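Will a robot ever empty my dishwasher?

Tuesday evening, kettle on, and a promise to my sister to keep 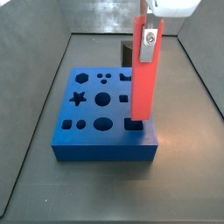 A blue shape-sorting block, with a red gripper finger just over the rectangular hole.

My sister Ita asked me over Christmas when she could expect a machine that would put the washing away, and because I am the one in the family who reads about such things she expected a proper answer. I gave her a mumbled one over the sprouts and said I'd write it up. So this is for her, and for anybody else who has stood on the landing with an armful of towels and wondered the same.

The short version is not yet, Ita, and I wouldn't clear a space in the hall cupboard. The long version is more cheerful than that, I think, and it starts with toddlers' toys.

If you've ever watched a small child with a shape sorter you'll know how much is going on. They have to pick the right piece, turn it the right way up, find the hole, and then do that lovely wiggle when it doesn't quite drop. My nephew was hopeless at the star for months and then one wet afternoon in June he could simply do it, and he was so pleased with himself that he posted my door key through the floorboards. A robot has to learn the same things, and I find the wiggle the most interesting part. We do it by feel. We barely look. A machine with a flat stiff finger has very little feel unless somebody has gone to great trouble to give it some, and a hole that is a hair out of line might as well be on the moon.

Now think of a dishwasher. Every fork is a peg and every slot in the cutlery basket is a hole, except that the forks are tangled up with the potato masher, and the basket isn't where you left it, and there's a puddle in the bottom of every mug. Then think of a duvet cover, which hasn't even got a shape! I can't fold a fitted sheet myself and I've had a good many years to practise.

I put some of this to Uldis Paulauskas, an old friend from my packing days who now looks after the machines at Carrasco. His view is that the shop floor will always be ahead of the kitchen, and he's quite patient with me about it. Their line puts lids on tubs, 2,000 of them in a shift, and does it beautifully, but every tub turns up in the same spot facing the same way. When they changed to a slightly softer lid it took his team 10 days to get things running nicely again. A person on the bench would have grumbled and got used to it before the tea break. He still has people doing the mixed boxes at the end, where you might get a jar and then a bag and then something in tissue paper, and he doesn't see that changing soon.

Sigrun Hovland, who used to share a desk with me and is far more hopeful about everything, thinks I'm being gloomy. She points out that a robot doesn't need to be good at the whole house. If it could only pick things up off the floor and drop them in the right tub she'd buy one tomorrow, and with three boys I do see her point. She also says we forget that the washing machine was a robot once, more or less, and we stopped being impressed by it as soon as it worked. I've been turning that over all week. My gran had a mangle, and she would have thought the spin cycle was pure magic.

So where does that leave the towels? I'd guess that plain fetching and sorting will come first, slowly and with plenty of dropped spoons, and anything floppy a good while after. I've stopped making guesses with years in them, having told Ita in 20-something confidence that we'd all have ironing machines by the time she was forty. She has reminded me of this on every birthday.

In the meantime I've got a load that finished an hour ago and it'll be creasing nicely in the drum. If any of you work with these machines and think I've got it wrong, do leave a comment, I love hearing about it. And Ita, the blue towels on the landing are yours, please come and get them.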